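Furnside Drops Paid Badges From Its Safety Training Website

Saturday, January 20, 2018 - Furnside has removed all 30 paid vendor badges from its lockout training site. Owner Konrad Ostrowski doubts they ever told buyers much.
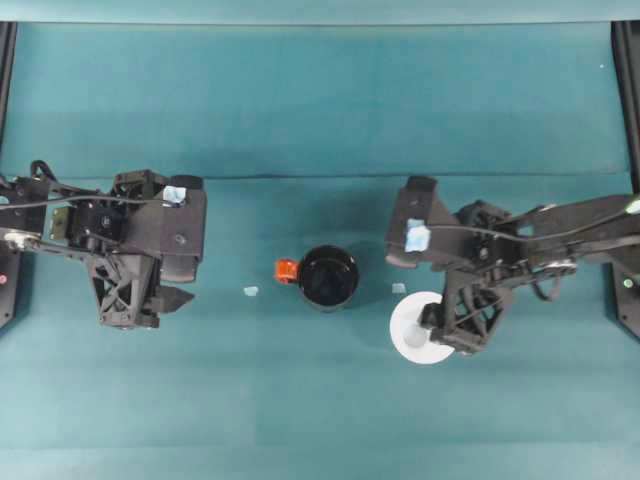
Will the courses cost more without badge income?
Prices stay put through February, and Furnside promises nothing after that.

Two courses, written with Hamach, remain free. "Read them before you believe us," Ostrowski said.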